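Busden – registos de alojamento em parques de caravanas e casas móveis

Versão 3, publicada em 18 de junho de 2020

Resumo

O Busden reúne anúncios de aluguer de curta duração de casas móveis, normalizados para um esquema único. Cada registo corresponde a uma unidade num parque e inclui lotação, tipologia, equipamento declarado e regras de estadia. Os textos originais são mantidos num campo à parte, sem correção ortográfica.

Conteúdo do pacote

unidades.csv – uma linha por unidade
parques.csv – uma linha por parque (71 parques)
tarifas.csv – preço por noite e por época
textos/ – descrição livre de cada unidade, em UTF-8
esquema.json – tipos, valores admitidos e campos obrigatórios

Campos principais de unidades.csv

id_unidade: cadeia, única, estável entre versões
id_parque: chave para parques.csv
lotacao: inteiro, camas fixas e sofás-cama incluídos
quartos: inteiro, não conta a sala convertível
casas_banho: inteiro; um lavabo sem duche conta como unidade inteira
animais: sim, nao, sob_consulta
aquecimento: gas, eletrico, nenhum, desconhecido
dist_rececao: metros, em linha reta, vazio quando o lote não está localizado

A lotação é a declarada pelo anunciante. Quando o texto e a ficha divergem, prevalece a ficha e o campo conflito_lotacao fica a 1. Não foi feita qualquer verificação no local.

Recolha e limpeza

Os anúncios foram exportados em março a partir do gestor de reservas Wondier, por parque, e convertidos com o utilitário Ondach. Foram eliminados os duplicados com o mesmo lote e o mesmo anunciante. Anúncios do mesmo lote com anunciantes diferentes foram mantidos, com a marca lote_repetido. Números de telefone, moradas eletrónicas e nomes próprios foram substituídos por marcadores nos textos livres.
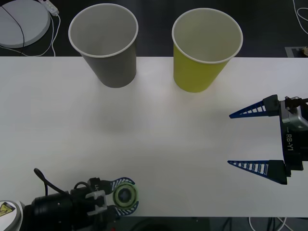 Os preços estão em euros e com IVA. A caução não entra no preço por noite e tem coluna própria. As estadias mínimas de 7 noites na época alta estão registadas em min_noites; fora dela, o valor mais comum é 2. Taxas de limpeza cobradas à parte aparecem em taxa_limpeza, e o valor 0 significa incluída – campo vazio significa não indicada.

Utilização

O Ondach lê o pacote diretamente:

ondach validar busden/
ondach exportar busden/ --tabela unidades --saida unidades.parquet

O primeiro comando compara os ficheiros com esquema.json e termina com código 2 se faltar algum campo obrigatório.

Limitações conhecidas

Os parques costeiros estão sobrerrepresentados. A coluna aquecimento tem muitos valores desconhecidos nas unidades mais antigas. O parque Chowdary renumerou os lotes durante a recolha e as distâncias à receção desse parque não devem ser usadas. As tarifas refletem o preço publicado, sem descontos de última hora.

Alterações na versão 3

Separação de tarifas.csv, antes incluído em unidades.csv
Novo valor sob_consulta no campo animais
Correção dos códigos de época nos parques abertos todo o ano

Licença

Tabelas: CC BY 4.0. Os textos livres destinam-se apenas a investigação e não podem ser republicados como anúncios. Erros e pedidos de remoção devem ser comunicados no repositório do projeto, com indicação do id_unidade.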